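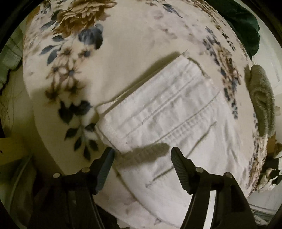
Figure 3. Wrist view from the hand-held gripper above a folded white towel on a floral bedspread. Both jaws are open and angled toward the lower edge of the towel.

4.2 Grasp point prediction on folded cloth

The grasp head takes a single wrist image and returns a point in the image plane together with a closing direction for the jaws. We trained it on demonstrations collected in homes in Broltdale, where the operators handled towels, pillowcases and similar flat items on whatever surface was at hand. Figure 3 is typical of the approach phase. The towel is bright and nearly uniform apart from its woven stripes, while the bedspread under it is covered with large printed flowers and leaves. Most of the strong local contrast in such an image belongs to the background, and a network that follows contrast will place its grasp on the print.

Our first model did this often. It was trained only on the Rullum table set, in which every item lies on a plain gray mat, and on patterned bedding it tended to choose the outline of a petal or a leaf over the hem of the cloth. Adding the home demonstrations removed most of these errors. We did not mask the background or segment the towel at any stage.

Labels were taken from the demonstrations themselves. For each one we found the moment at which the jaw opening began to shrink, projected the midpoint between the fingertips back into the earlier images, and used that position as the target. Images in which the projected point fell outside the lens circle were dropped. Two annotators, working separately, checked a subset of the labels by hand and moved the point where the cloth had shifted before contact. They agreed on the correct edge in nearly all cases but less often on the position along it, so we score the distance across the edge and along the edge separately.

We kept the fisheye images as recorded. Rectifying them stretches the outer part of the view, and the jaws sit low in the image where this stretching matters. A version trained on rectified input was slightly worse on hems close to the fingers and no better elsewhere. Shadows were a second concern. In Figure 3 the shadow of the gripper falls across part of the towel, and a dark line runs along one long edge where the towel shades the bedspread. The second kind is useful, as it marks a free edge. The first kind moves with the tool — the model has to learn to ignore it. Random brightness changes alone did not teach this, so we added synthetic jaw shadows to 2000 of the 4000 training images.

The test set has 209 images from rooms that do not appear in training. With both the home demonstrations and the shadow images, the model chose a usable edge more often than either the table-only model or the Marnura baseline. The gain was largest on printed bedding and close to zero on plain sheets. The remaining failures are mainly thick folds, where two or more layers end at nearly the same line and the model cannot tell which one the operator meant to lift. We return to this case in Section 5, where a short sideways motion before closing is used to separate the layers.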